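November, just past 10 at night

I have flour in my eyebrows and I'm too wound up to sleep, so you get me instead, diary.

The bread is a disaster. I know I said last week that I'd cracked it, and I know I drew that smug little star in the margin, but today's loaf came out of the oven shaped like a dropped hat and the inside was gummy all the way through. I ate two slices anyway with too much butter. Endang came up to borrow the big ladder, looked at it on the rack and asked if it was a flatbread. I said yes. It's a flatbread now.

I think I know what went wrong, sort of. The kitchen has been freezing ever since the weather turned and I keep following the times in the book as if I live in somebody else's nice warm house. The dough sat for 4 hours and barely moved and I thought, well, that's the time it says, in you go! Loan told me ages ago to watch the dough and forget the clock, and I nodded along like a good student and then went straight home and set a timer. She has been baking since before I could boil an egg. I really should write down the things she says while she's saying them.

So the plan is to try the oven with just the light on, door shut, bowl in the middle. Syafiqah swears by it. She also swears by putting the bowl in bed with a hot water bottle, and I'm not doing that, I've seen what happens when dough gets loose (her comforter never recovered).
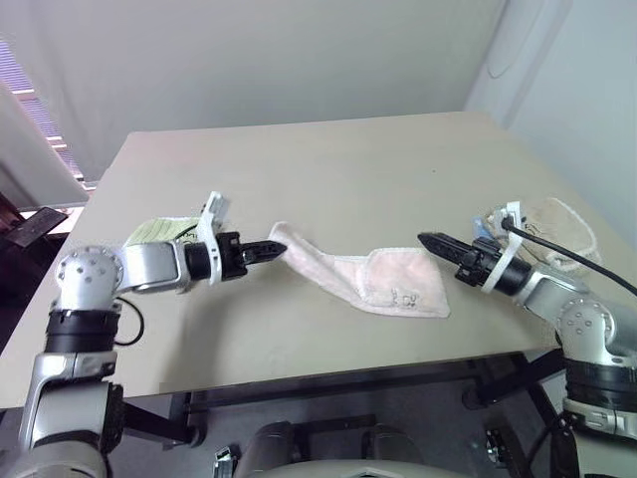

The other thing is the starter. I've been feeding it whatever flour is open and I think it's sulking. It used to double by lunchtime and now it makes a few sleepy bubbles and gives up. Izzati said hers went the same way last winter and she brought it back with rye, a spoonful at every feeding for 6 days, and kept it on top of the fridge. I bought a bag of rye on the way home from work. It cost more than I wanted to pay and the bag had a tiny hole in the corner, so there's a trail of rye flour from the bus stop to my front door, if anyone ever needs to find me.

Got home and Mom called while I had both hands in the bowl, so I answered with my elbow and put her on speaker and she talked for ages about the cousins and the leaking gutter and whether I'm eating vegetables. I am eating vegetables. I had a carrot. She wants me to bring bread when I come for the holiday and I said of course I would, in a big confident voice, and then hung up and looked at the hat.

Okay, so I have a few weeks. What I want is the loaf I made back in the spring, the one with the blistery crust that crackled when it came out. I went digging through these pages to see what I did differently and all I wrote was "GOOD ONE!!" Thank you, past me, very useful. I didn't put down the flour or the water or how long it sat. There's a number 70 circled in the corner, and I guess that could be the water percentage, or it could be what I paid for the electric bill. I'm going with water. I'll try it on the next free morning and this time I'm writing everything down, even the boring parts.

Oh, and Yoga wants to swap a jar of his chili sauce for some starter! I said yes before I remembered the state it's in. I'd feel bad giving him this poor flat thing, so he'll have to wait till the rye does its work. I might ask for the sauce up front.

Hands are so dry from all the washing. Knuckles cracked on both sides. I need to dig out the good hand cream, the one in the green tube, I think it's still in my gym bag from when I was a person who went to the gym.

Shopping: coarse salt, parchment paper, a cheap thermometer (the old one says the kitchen is the same temperature as the freezer, and it might be right), butter again. Call Loan and ask about steam. She puts a pan of water on the bottom rack, I'm pretty sure, but I can't remember when she takes it out.

Fed the starter. First spoonful of rye is in. It smells like apples and wet cardboard. Going to bed.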